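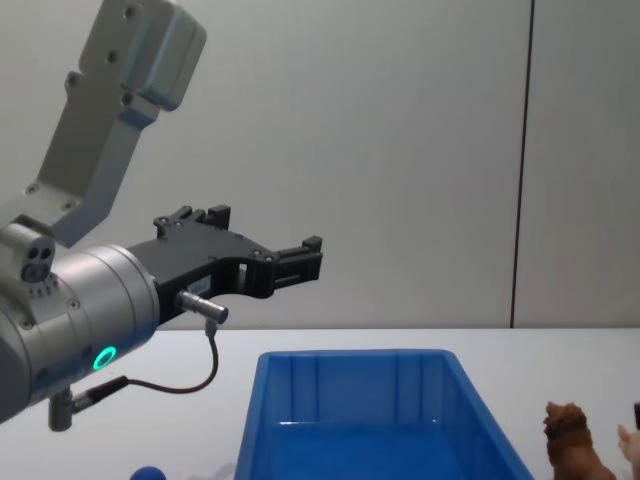

We use cookies to remember your settings. Accept / Manage

Notebook, Sunday
Written by Fares Dabbas
2 comments

I came in at eight to continue the sorting of small parts for Gethin. The order is 2615 pieces in total, mixed sizes, and the packing list from Vastirus does not agree with our own list. Elli found the difference on Friday evening: 19 spacers are written twice, once under the old part number and once under the new one. I corrected our list and left theirs as it is. Petronella will write to them.

I wiped the white table before starting. The old tape marks leave glue and the small washers stick to it, so please use the paper tape from the second drawer and take it off the same day.

Sorting by hand goes well if one person reads and one person places. Alone it is slow — I lost my place two times and had to begin the bag again. Bags 1 to 7 are closed and signed. Bag 8 is open, with a note inside.

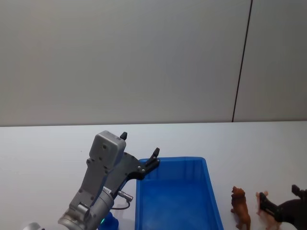
Plallerow workshop, January

Second part, after lunch, with Aleksi. We spoke about the bins. The blue plastic one on the table is a good size for a person who sits, but Aleksi finds the rim too high when he stands beside the table and must drop things in without looking. He would like a lower one. I am not sure, low bins spill when they are carried to the shelf.

We agreed to keep blue for "not checked" and to find another colour for "checked". Oona has some spare bins from the Stinditano job, I will ask her if they are free.

Still to do: new labels, larger letters. Finish bag 8. Return the small scale to Elli, she needs it on her side tomorrow morning.

Aleksi has the key of the cupboard.

Shares: 7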